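Wednesday, April 15, 2026

Up before the magpies with every intention of finishing Trolladano's left finger. Made coffee, looked for the M3 washers, drank coffee, gave up on the washers.

Trolladano is the name of the gripper, and I'm told it's too late to change it. The pads are the new ribbed ones, blue, printed in the soft stuff that clogs the nozzle every time I leave the room. I put four in the cart in March and 2 are fit for use, so that's the pair on the arms. The striped cloth went down first. Bare table makes everything skate, and I'm sick of fishing blocks out from behind furniture.

Spent the morning on reach. Everything went out on the cloth, with the tray down the left, and two grippers had a go at it.

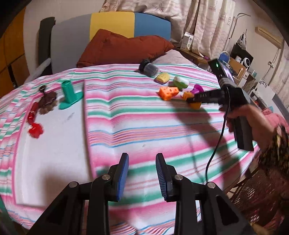 Kane Baxter reckons the pads are too stiff and I should have gone with the softer print from the start, as he told me at the time, and would I like him to find the message. I would not. He also reckons 1000 open-and-close cycles proves nothing, and that he'd want to see another 1000 with something awkward in the jaws before he trusted it near a mug.

Annoyingly fair. Wrote "awkward things" at the top of the list and underlined it.

After lunch, the awkward things. The orange snap-together blocks have corners everywhere, and the purple piece is glossy and has a thin flange on it, which is a rotten thing to ask a finger to hold. Tried coming in straight, then at an angle, then swearing. Sreekumar Shenoy rang in the middle of it to ask if I'd reprinted the linkage bars yet, and I said "nearly", meaning I know where the file is.
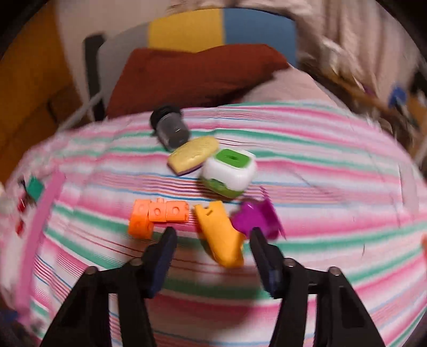
Fingers open, lining up on the yellow-orange bit. Purple one lurking on the right.

Still to do: reprint the bars, centre the left pad, buy washers like a grown-up. Kane wants his calipers back by the weekend. I've told him they're in use, and I'll have to go and find them now.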